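# Karnville Community Cookbook Recipes, 1587 transcribed entries

Plain-text transcriptions of home recipes from four community cookbooks printed in and near Karnville, with a table of ingredients for each recipe. Version 3.

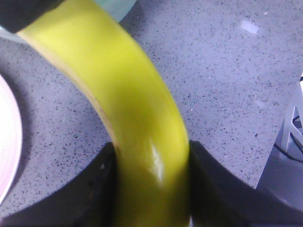 ## What is in the folder

```
recipes/ one text file per recipe
ingredients.csv one row per ingredient line
books.csv one row per source book
spelling.csv old or odd spellings and the form we use
units.csv units as printed and the form we use
CHANGES.md
README.md
```

The recipe files are UTF-8 with Unix line endings. File names are the book code, an underscore, and a four-digit number, for example `mlt_0212.txt`. The numbers follow printed order within a book. Gaps in the numbering are entries we dropped, and we did not renumber after dropping them.

## Source books

| Code | Book | Form | Notes |
|------|------|------|-------|
| `krn` | Karnville Grange Cook Book | stapled, typewritten | two printings, mostly the same |
| `mlt` | Maltley Kitchens | comb-bound, typeset | has an index, which is wrong in places |
| `far` | Farnham Street School Favorites | mimeographed | faint pages, the hardest to read |
| `oft` | The Ó Flaithearta Family Table | spiral-bound | one family, three generations |

The second printing of `krn` adds a section of freezer recipes and drops the household hints. We used the second printing for recipes and checked it against the first when a line looked wrong. Where the two disagree, the recipe file has the second printing's text and a `VARIANT` line at the bottom with the first.

`oft` was lent by the family, who agreed to the transcription and asked that the last chapter be left out. It has been.

## Recipe file format

Each file has a short header, a blank line, the ingredients, a blank line, and the method.

```
TITLE: Banana Bread II
BOOK: mlt
PAGE: 88
SECTION: Quick Breads
YIELD: 1 loaf

3 bananas, mashed
1/2 c. shortening
1 c. sugar
2 eggs
2 c. flour
1 tsp. soda
1/2 tsp. salt

Cream shortening and sugar. Add eggs, then bananas.
Sift dry things and stir in. Bake in greased loaf
pan at 350 for 1 hour.
```

`YIELD` is blank when the book gives none, and most of them don't. `SECTION` is copied from the book even when the recipe is plainly in the wrong section. There is a meat loaf under Cookies in `far` and it stays there.

The names of the people who sent in recipes are not included. They are printed in the books, but many belong to private people whose families we could not reach. Names that are part of a title have been kept when they are first names only, so "Aunt Edna's Pickles" is unchanged.

## ingredients.csv

| Column | Meaning |
|--------|---------|
| `recipe_id` | matches the file name without `.txt` |
| `line` | position in the ingredient list, starting at 1 |
| `raw` | the line as printed |
| `qty` | quantity as a decimal, blank if none |
| `qty_max` | upper end when a range is printed |
| `unit` | from `units.csv` |
| `item` | the normalized ingredient name |
| `prep` | chopped, mashed, sifted and so on |
| `flag` | see below |

Two rows from the file:

```
recipe_id,line,raw,qty,qty_max,unit,item,prep,flag
mlt_0212,1,"3 bananas, mashed",3,,each,banana,mashed,
far_0097,4,"butter size of an egg",,,,butter,,V
```

Flags are single letters and can be combined:

- `V` — the quantity is a description and has not been turned into a number
- `G` — part of the line was guessed from faint print
- `A` — the ingredient is in the method but missing from the list, and we added it
- `B` — a brand name was replaced by a plain one in `item` (it is still in `raw`)

Do not treat a blank `qty` as zero. It means the book gave no amount, or gave one we could not turn into a number.

## Rules we followed

**Spelling.** Recipe files keep the printed spelling, mistakes included. Only the `item` column is normalized. "Bananna", "banana's" and "ripe banannas" all become `banana`.

**Ripeness.** Words like ripe, very ripe, green-tipped and black go in `prep`. We went back and forth on this. In version 1 they were part of `item`, which left six kinds of banana and four of tomato, and made simple counts useless. If ripeness matters to your work, search `prep` and also the method text, where it is often mentioned in passing.

**Fractions.** Printed fractions are written with a slash in the recipe files. In the table they are decimals to three places, so one third is 0.333.

**Can sizes.** "No. 2 can" and similar are kept as units of their own. We did not convert them to ounces.

**Temperatures.** Left as printed. "Moderate oven" has not been given a number, and every printed number is Fahrenheit.

**Oleo.** Normalized to `margarine`. When a line says "butter or oleo" the item is `butter` and the second choice stays in `raw`. This undercounts margarine, badly in `krn`.

## How it was made

Pages were scanned flat, run through text recognition, and then corrected by hand against the paper. Recognition was close to useless on `far`, so that book was typed from scratch. Llinos Pumphrey typed most of it.

A second person read each recipe after it was corrected. When the two readers could not agree on a word or an amount, the line was flagged `G` and the more cautious reading was used. Teaspoon and tablespoon are the usual trouble, above all where the typist used a lowercase "t." for both.

Parsing of the ingredient lines was done by a script that Oluf Norðdahl wrote, with corrections by hand afterward. The script is not part of this folder. It was built around these four books and does poorly on anything else.

## Known problems

- Two-part recipes (a cake and its frosting, say) are in one file, and the ingredient table does not mark where the second part begins. Sugar totals for cakes are too high for this reason.
- Duplicates across books are not marked. The same seven-layer salad is in all but `oft`, nearly word for word.
- `PAGE` is missing for the freezer section of `krn`, which has no page numbers.
- In `far`, a fold runs through several pages and the ends of some lines are lost. Those lines end with `[...]`.
- The `prep` column mixes things done before measuring with things done after. "1 c. nuts, chopped" and "1 c. chopped nuts" both give `chopped`. Check `raw` if you need the difference.
- Eggs given by weight or by the cup have the unit as printed, so a plain sum of `qty` for eggs will be wrong.

## What it is good for

People have used earlier versions to look at how ingredient names changed between books, to teach a class on cleaning messy tables, and to cook from. It is a small set from one area and shouldn't be used to say what Americans in general ate. The people who sent recipes to these books mostly sent their company dishes, so weeknight food is thin, and desserts take up far more space than anyone's dinner table would.

The canning and pickling recipes are historical text. Many of them use processing times that are now considered unsafe. Please do not follow them, and if you republish them, carry this warning along.

## Changes

**Version 3**
- Added `oft`
- Moved ripeness words to `prep`
- Added the `A` flag
- Fixed swapped page numbers in `mlt`, Soups

**Version 2**
- Added `far`
- Split `qty` into `qty` and `qty_max`
- Dropped household hints, which had been counted as recipes

**Version 1**
- `krn` and `mlt` only

## Corrections

Send the recipe ID, the line as it is now, and the line as it should be. A photo of the page helps if you own a copy of the book. Kazimír Skála collects corrections and puts them in as a batch each June, so a fix may take a while to show up. Small ones are welcome — a wrong quarter teaspoon of soda matters to whoever bakes the thing.

We are still looking for a clean copy of the Farnham Street book. If you have one with a readable Casseroles section, we would be glad to borrow it or get scans.

## Credits and terms

Scanning: Dzifa Issahaku, Přemysl Štěpánek
Typing and correction: Llinos Pumphrey, Kazimír Skála, Dzifa Issahaku
Tables: Oluf Norðdahl

The tables and this README may be used for any purpose with credit to the Karnville Cookbook Transcriptions. The recipe text is offered for study and home use. For reprinting whole chapters of `oft`, write first and we will pass the request to the family.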